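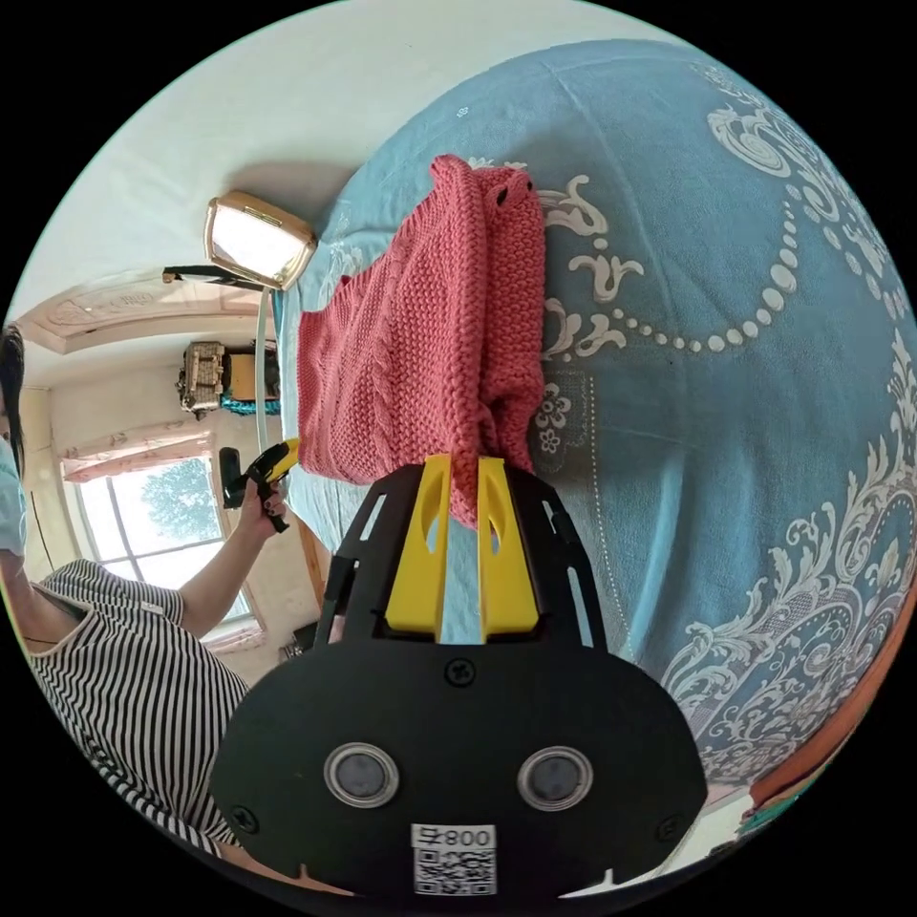
Stunia Clothing Reuse Project
Progress report to the Drinel Fund, second period, ending July

The grant paid for two things: a sorting room in Fevville and a mending service meant to keep donated knitwear out of the trash. The first is running. I am less sure about the second.

We took in 3,688 garments. The plan assumed most would be fit for resale, and I said in the last report that I doubted it. Resale took 900. The rest went to rag, to the Mwakalinga shelter, or back on the shelf to wait, and the shelf is now full. I would not read much into the intake number – people like giving clothes away, and it says little about whether anyone wants them. 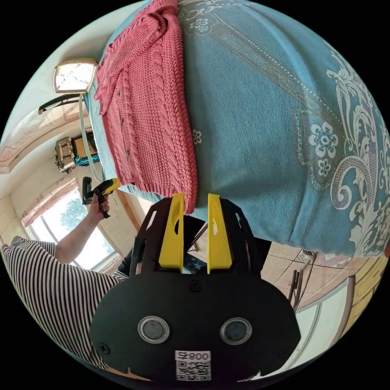
Misaki Kikuchi disagrees with me on this and asked that it be noted. In her view the resale figure is low because we opened the shop late, and two more months of trading would tell a different story. Maybe so. I would like to see the two months first.

Mending is slow. A sweater can take up to 6 hours if the yarn has to be matched, and we price it at $11. That does not cover the work and was never going to. The training sessions were well attended, but attendance was the only thing we measured, so I can't tell you whether anybody mends at home now.
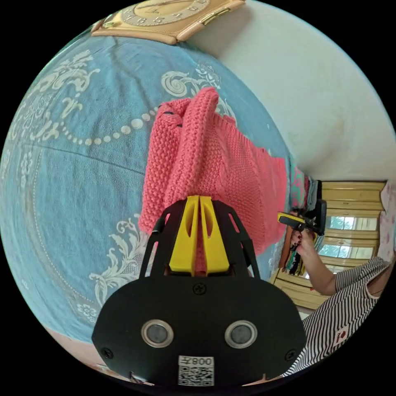 Pink knitwear, Fevville.

Spending is on budget except for rent, which went up in the spring. I am not asking for more money. I am asking to drop the second training course and put that line toward shop hours, and I need an answer before the lease comes up.

Ilse Dewulf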